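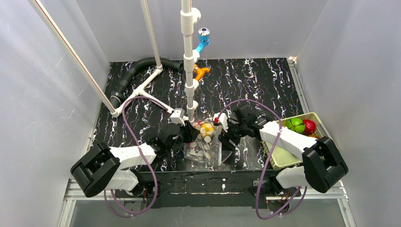

What does a buyer of a leased warehouse pay for?
The buyer pays for the rent the building will produce over the remaining lease term, plus whatever the land and structure will be worth when that lease ends.

Unit 3: Valuing Single-Tenant Industrial Property
Handout, revised April 29, 2018

1. Terms

Net operating income (NOI) is rent collected less the operating costs the owner bears. Loan payments, depreciation and income tax are left out. Under a triple-net lease the tenant pays property tax, insurance and maintenance, so NOI is close to the contract rent.

The capitalization rate (cap rate) is first-year NOI divided by price. A lower rate means a higher price for the same income.

Contract rent is the rent stated in the lease. Market rent is what the space would bring if offered today. The two are seldom equal after the first few years of a long lease.

2. Direct capitalization

Price = NOI / cap rate

Direct capitalization assumes the first-year figure is a fair stand-in for the years after it. It works poorly when the lease is about to expire, when rent steps are large, or when contract rent is far from market rent. In those cases use a discounted cash flow and show the reversion on its own line.

3. Case: Clomier building

Clomier leases a distribution building from Fairweather on triple-net terms. The lease has 15 years to run, with no options to renew. Clomier occupies 86 percent of the floor area and subleases the remainder to Lestatell. Clomier pays rent on the whole building whether or not the sublease is in force.

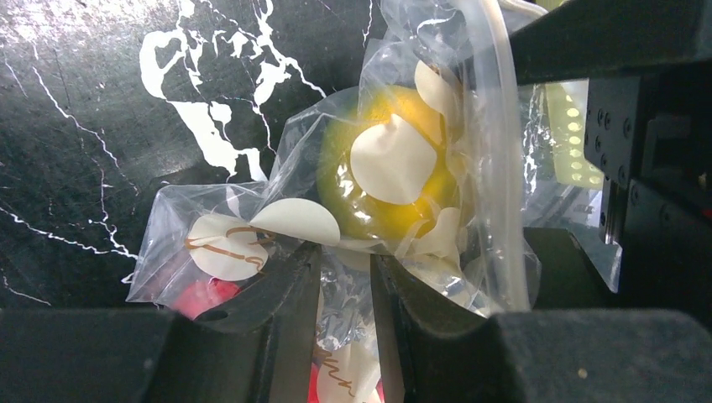
Clear plastic bag with cream-white discs and a round yellow object inside.

Points to note before doing the arithmetic:

The sublease rent is Clomier's income and does not enter Fairweather's NOI. Students often add it in. Doing so counts the same space twice.

Lestatell has no contract with Fairweather. If Clomier defaults, the sublease normally ends with the main lease unless a recognition agreement says otherwise. Read the estoppel certificate for this.

The credit being priced is Clomier's. A weak subtenant matters only so far as it affects Clomier's ability to pay.

4. Second case: Vovasside

Vovasside owns a multi-tenant park that is 71 percent leased. Here the stated cap rate depends on whether NOI is taken in place or at stabilized occupancy. Always label which one is used. A stabilized figure must be reduced by the cost of getting there: free rent, leasing commissions and tenant improvements.

5. Common errors

Deducting debt service from NOI.
Using asking rent as market rent.
Leaving out roof and paving reserves under a lease that makes the owner responsible for structure.
Applying a cap rate from multi-tenant sales to a single-tenant building.

6. For next session

Bring the rent roll distributed in March. Work the Clomier case by both methods and state your reversion assumption in one sentence. Answers may run up to 3 pages, worksheets excluded.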